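Raimonds Baranauskienė
@rbaranauskiene

Spent the week reconciling parts counts at the Bristcombe store. Notes on cycle counting for small stockrooms, as a thread.

1/ We carry 261 part numbers. Counting all of them once a year took two days and the totals drifted again by April.

2/ Now each part has a class. A parts get counted weekly, B monthly, C twice a year. Class is set by how often a part moves. Unit price doesn't enter into it.

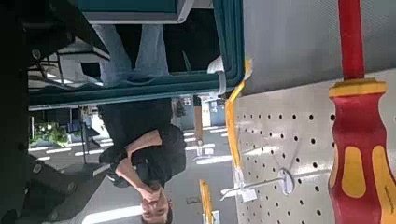

3/ Count blind. The sheet shows part number and location, no expected quantity. With the expected figure printed, people tend to write it back down.

4/ Small fasteners go on the scale. Weigh a sample, get the unit weight, divide. We accept an error of 5 pieces on a box of 2000.

5/ Recount before adjusting. Most of our variances on the Hesov fittings were open picks that hadn't been posted yet.

6/ Log a reason code with every adjustment. We use four: mispick, unposted, damaged, unknown. If "unknown" grows, check receiving first. Ours traced back to Buzatu cartons booked in as singles.

7/ Sheet template is on the Gumeo share under Stock/Counts. Column F is still wrong for split locations, will fix.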